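Flerno Color-Coded Squeegees and Scrapers

Food Plant Hygiene > Hand Tools > Flerno

We started stocking the Flerno line in August and it has quickly become the range we reach for first when a bakery or a dairy asks what to put on the wall by the wash station. The whole set is molded in one piece, blade and handle together, so there are no screws to work loose and no seam between parts where dough or curd can sit. Pick one up and you notice how light it is (and how well it hangs on a hook, which matters more than you'd think at the end of a shift!).

Each tool comes in five colors: blue, green, red, yellow and white. Most of our customers give a color to an area, so red stays with raw meat, blue with general food contact and so on, but plenty of smaller plants go by shift or by allergen instead. Any system works if it is written down and everyone on the floor knows it. Order the matching wall rack in the same color and a missing scraper shows up right away.

The blue is the most popular by a long way. Very little food is blue, so a chip of plastic stands out against flour, cheese or chicken. Flerno offers two shades, a standard mid blue and a paler one called Sky, which Karamanlidis added for plants that already use the standard blue for something else. 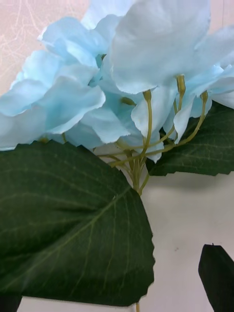
Pale blue petals on an artificial hydrangea.

Please order a sample before you switch a whole site to Sky. It's a lovely clear color, but on a white cutting board under strong lights the standard blue is easier to pick out. Apinya Yimyam on our sample desk will send you one of each so you can try them on your own line.

What's in the range

Hand scraper, stiff blade
Hand scraper, flexible blade
Bench squeegee, short handle
Floor squeegee, fits all Flerno and Zisov poles
Wall rack, holds six tools

Cleaning and care

Wash before first use. All hand tools can go through a tray washer or be scrubbed by hand with your usual detergent, then rinsed and hung blade down to dry. Check the blade edge at every clean and throw the tool out if you find a nick or a rough spot. Don't trim it with a knife! The floor squeegee is too wide for most tray washers, so plan on cleaning that one by hand.

Ordering

Hand tools are packed 40 to a carton, one color per carton. Mixed cartons of 144 are available for new sites, with the color split up to you. We keep all five colors on the shelf at Tetness, though Sky sometimes runs a few days behind.

Need your plant name or area code stamped on the handle? We can do that on orders of 1,000 pieces and up. Yupin Chaiyaporn handles stamped orders and will send a proof for you to sign off before anything is made.

Page updated 2025-10-21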